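Campus > Public Programs > Visiting Scholars > FAQ

Visiting Scholar Lectures: Common Questions

Last updated 9/3/19

Who can attend the lectures?
Anyone. Talks in the Duvolberg series are open to students, staff and the public. You do not need a college ID.

Do I need a ticket?
Tickets are free but required for talks in Nurovska Hall, which seats 352. Reserve through the box office or at the door if seats remain. Seminars and class visits are for enrolled students only.

How long does a visiting scholar stay?
Most stay one week. During that time they give one public lecture, sit in on classes and hold office hours.

What subjects are covered?
Music, film, literature and popular culture, mostly. Last year's talks dealt with gospel radio, campaign songs and the business of barbershops and beauty salons.

Can my student group host a scholar for lunch?
Yes. Send the form in by the end of July for fall visits. Groups may ask for up to $500 toward food.

Are the talks recorded?
Usually, if the speaker agrees. Recordings go to the Ķēniņš Reading Room and can be watched there. They are not lent out.

Can I get course credit?
Students who attend 5 lectures and turn in a short paper may earn one credit. Register for Humanities 498 before the add deadline.

Is there parking?
Use the Trimomside lot after 5 p.m. It is free on lecture nights.

Comments

Does the credit count toward the arts requirement or only as an elective? My adviser wasn't sure.

The side door by the Trimomside lot was locked last time. Had to walk around to the front.

Please bring back the salon talk. My mother and I both enjoyed it. 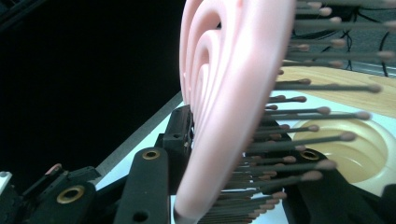 Pink hairbrush with rounded bristle tips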